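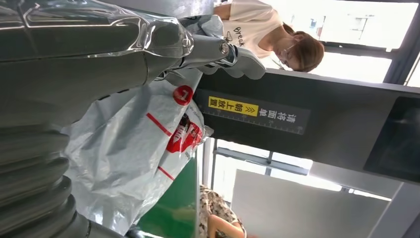
The wrapped arm with a bag at the sorting station. The label on the machine says to place the waybill facing up.

Filed under: Days Out, Robots & Gadgets
24 December 2022 | by Carolina Fonseca
Search this blog... Go

Open day at Soltent: your questions, answered

I posted two lines about going to the Soltent open day in Clarkley and my inbox filled right up, so I've put the things people keep asking in one spot. I'm a visitor with a notebook, so go easy on me!

What is Soltent, anyway?
They set up robot arms for small parcel depots. The open day was in their demo hall, and the job on show was parcel handling: bags, labels, sorting, the stuff that happens between you clicking "buy" and the van pulling up.

Why is the arm dressed in plastic?
I got this one more than any other. I asked Arnaldo Seixas, who was running our tour, and he told me it keeps dust and tape glue off the joints (he'd rather change a sheet of film than scrub an arm, and having cleaned my own oven this month I'm with him).

What does "waybill facing up" mean?
The waybill is the sticky shipping label with the address and the barcode. The station reads it from above, so the parcel goes down with that side showing. The instruction is in Chinese, and the part about facing up is picked out in yellow so you can't really miss it.

Are bags harder than boxes?
Much harder, according to Arnaldo. A box keeps its shape and a bag flops, folds over its own label and slides around. I could have watched the bag part all afternoon.

How close do you get?
Closer than I expected. You stay where your guide puts you, though, and if they say step back, step back.

Can I bring kids?
Age 5 and up, with an adult. My niece loved it and has been grabbing the mail with salad tongs ever since.

What does it cost, and do I need to book?
It's free, but you do need a spot. They take 80 people per open day, and the September one filled up fast. Sign up on their page and bring the confirmation with you, on paper or on your phone.

How do I get there?
Take the 498 bus from Narness and get off at Sequeira Road. The ride is about half an hour. Parking is tight, and I circled twice the first time I tried it.

Is there food?
Coffee and cookies by the door. Eat lunch first!

When's the next one?
Spring, they think, no date yet. I'll add it to this page when I hear. If you have a question I missed, leave it in the comments and I'll pass the technical ones on to Arnaldo.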